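Laiba Siddiqui — thread on practicing knots, because three of you asked and my replies got too long

1/ So I've been learning to tie suture knots since July. I'm a second-year, I have small hands and zero patience, and I was the person in our group whose knots slid open if you breathed on them. It's getting better! Slowly!

2/ My setup at home is a kitchen towel, a desk lamp and a Millenwood practice pad I got secondhand from Hiếu Trương. The pad has so many holes in it by now that I have to hunt for a fresh spot. Still fine. Don't buy a new one until yours is falling apart.

3/ Thread: I use black for practice. I tried a pale one first and spent the whole evening squinting at a pale pad (why did I do that). With black you can see the loop, you can see the tail, and you can see exactly where you messed up.

4/ The thing that helped most was Jae-in Kwak making me stop after every throw and say out loud where the short end was. I felt ridiculous. My roommate thought I was on the phone. But about half my bad knots were me losing track of the tail and grabbing the wrong piece.

5/ I keep a tally on the back of an envelope. Last night was 23 knots and I'd keep maybe the last 7 of them. The total since I started writing it down is 140, and no, I'm not counting the ones I did on my shoelaces during lectures.

6/ Okay, instrument ties. Everybody wants to go straight to these because they look cool, and I get it, I did the same thing. Do your hand ties first anyway — you learn what the thread feels like when it's about to cinch down crooked, and once there's metal between you and the thread you have to judge a lot of that by eye.
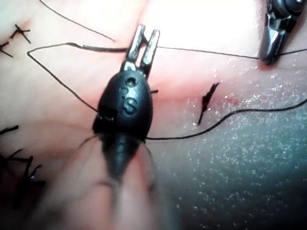
7/ The loop is where I always go wrong. I make it too small, then I go fishing for the tail with the tips and the whole thing slips off before I get there. Wumpini Wumbei told me to make the loop bigger than feels sensible and leave the tail short, and wow, yes. Big lazy loop, short tail, go slow.

8/ Also, quit yanking! Pull both ends flat and even and let the knot lie down by itself. If it sits up in a little lump, cut it and do another one.

9/ Thoa Trình asked what I do when my hands get shaky. I put the tools down and make tea. Twenty minutes is my limit, and anything after that is just me getting mad at a piece of string.

10/ Next up is running stitches, which I'm dreading. If you have a pad you like better than mine, tell me, and tell me how long it lasted you.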